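Moving a Member Domain Without Losing the Mail: An Interview with Corina Vasiliu

29 Sep 2021
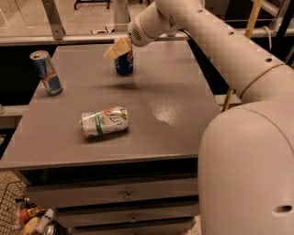
Corina Vasiliu has managed the registrar desk at Flamura for nine years. Her team handles domain transfers for small firms and professional associations, and she was asked to explain why so many of these requests stall.

"Most people start with the transfer form," she said. "They should start with the contact record. If the registrant email belongs to an employee who left, the approval message goes to a mailbox that no longer exists, and the request expires."

Flamura processed 584 incoming transfers in the past year. Ms. Vasiliu said that an outdated contact was the most frequent cause of delay, followed by a registrar lock that the customer did not know was in place. The lock can usually be removed from the control panel of the losing registrar. The authorization code is issued from the same panel, although some providers send it only by email.

Asked whether a website goes offline during a transfer, she was careful to separate two matters. "The registration moves, and the name servers normally stay as they were. Trouble begins when the old provider also hosts the DNS zone and closes it once the domain has left. The site may load for a few hours from cached records, and then the mail stops."

For that reason her desk asks customers to copy the full zone to the new name servers before the request is filed, including the mail records and any verification entries. Customers are then advised to wait 72 hours before closing the old account. Her colleague Jinfeng Long reviews the copied zones and returns those with missing entries.

The conversation turned to Vallon, a trade association that moved 50 names to Flamura last October. Two of them were close to expiry. "We asked them to renew those first with the old registrar," Ms. Vasiliu said. "It is a small cost - and it removes a deadline from the process."

She also recommends that associations register names to the organization itself and use a shared role mailbox. Privacy services are acceptable, in her view, provided that forwarded messages are tested in advance.

Flamura will revise its transfer guide before the end of the year. The new edition will include a separate chapter on changes of registrant, which Mr. Long is drafting.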